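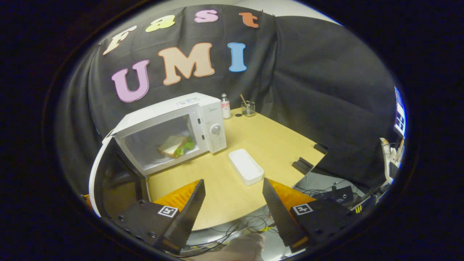 Microwave oven

A microwave oven is a kitchen appliance that heats food by exposing it to electromagnetic radiation, in most household models at a frequency near 2.45 GHz. The radiation is produced by a magnetron and passes through a waveguide into a metal-lined cooking cavity. Water molecules in the food absorb the energy and convert it to heat.

Controls

Countertop models use either a keypad or a rotary dial. Dial models have fewer settings and are common in offices and small kitchens. Door interlock switches cut power to the magnetron when the door is opened.

Reheating bread and sandwiches

Bread heats quickly and loses moisture as steam. On cooling, the starch firms and the crumb becomes tough. Short heating times at medium power reduce the effect. Lettuce and other raw leaves wilt within seconds and are often taken out before heating and put back afterward. Fillings with a high water or fat content may become much hotter than the bread around them.

Containers

Glass and ceramic dishes without metal trim are generally suitable. Plastic trays vary; those not marked for microwave use may soften or warp. Closed jars and bottles should not be heated, as steam pressure can burst them.

Cleaning

The cavity is wiped with a damp cloth and mild detergent. Dried splatter is loosened by boiling a bowl of water inside for several minutes. The waveguide cover should be kept free of grease, which can char and cause arcing.

See also: Convection oven, Toaster oven, Dielectric heating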